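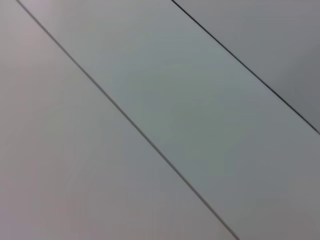 Figure 2. Two parallel joints between adjoining sections of a pale grey surface, seen at close range.

3.2 Joints in flat surfaces

During the interviews the participants spoke little about the flat parts of their work surfaces. They spoke much more about the lines between these parts. Figure 2 shows such lines: both are narrow, straight and dark, and the surface beside them is smooth. The tone of the grey changes slightly from one section to the next, and in places it goes towards pink. In the questionnaire we used the word "joint" for every line of this kind, whether it was a gap or a groove.

Of the 486 households which returned the form, 215 named the joints as the part that takes the most time to clean. A cloth passes over the joint and leaves the crumbs inside it. Several people told us that they use a toothpick or an old brush for this, but only before guests come. Van Damme found the same habit in his earlier survey in Mitano — there the question was asked about floors, so the numbers cannot be compared directly.

Colour was also mentioned. On light surfaces a dark joint is easy to see, and some participants considered it dirty even after cleaning. Others liked the dark line and used it as a guide when they put out plates or cut paper. We did not expect this second answer and the form had no box for it. It was written by hand in the margin, and we have coded it under "other use" (see Section 4).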